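6 September 2025
By the Nuvdale program desk

Clindance Home Basics: progress report to the Serrano Fund

We're very happy with how the summer has gone! Since June we have fitted out 172 of the 200 homes covered by your grant, and the feedback from families moving in has been wonderful to read. People mention the small things most — somewhere to put the mail, a place for toys, a hook by the door.

What the money bought

So far we have given out 582 storage pieces, mostly baskets, shelf bins and hooks. Flasteo delivered both orders complete, and the second one came early enough that we could sort it by household before the school term began. The baskets are the clear favorite. Families carry them from room to room and find uses we never put on the list.

What we changed

Our first room plans put too much on the shelves. Parents asked for more storage at floor level, where children can reach it, so we rewrote the plans and moved 2 shelf bins per home over to the basket budget. It cost nothing extra and the rooms feel calmer for it.

We also keep the walls plain and leave the outlets clear, with the basket set down on the floor and only a couple of things in it to start. The family fills in the rest as they settle. 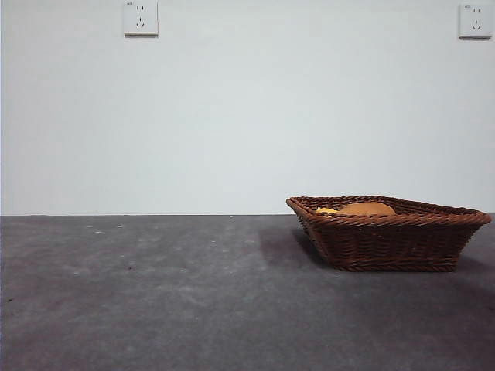
Next steps

The remaining 28 homes are all on the upstairs floors of the Nuvdale buildings, so deliveries will be slower — we've allowed an extra week for the stairs. We'd also like to go back to the earliest homes and see which pieces are still in use and where they've ended up. A short note on spending will follow once the last Flasteo invoice is in.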